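Section 6. Planning the Gripper Order

Complete these steps before sending a purchase request to Roltis.

1. List the objects each cell must pick. Record the widest and narrowest dimension of each.
2. Measure every shelf opening. Allow 27 mm on each side for the open fingers.
3. Select a finger set. Angled fingers (part 3102) suit low openings and small household devices.
4. Order 2 finger sets per arm - one fitted, one spare.
5. Enter wrist camera, cable and mount as separate budget lines.

Note: Lead time from the Siltley warehouse is up to six weeks.

Caution: Do not size fingers from catalog drawings alone. Test them in the real opening, with nearby objects such as remote controls left in place. 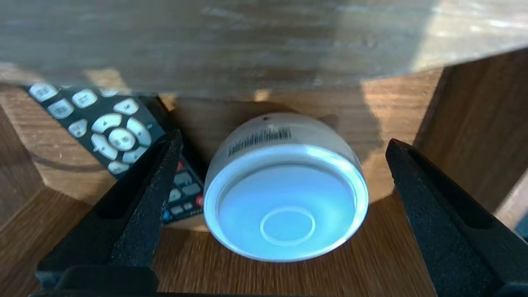
Jakubowski adds that the Rorkbridge site left spare fingers out of its first budget and had to raise a second order in March, with freight charged twice.

6. Send the completed sheet to purchasing and keep a copy with the cell drawings.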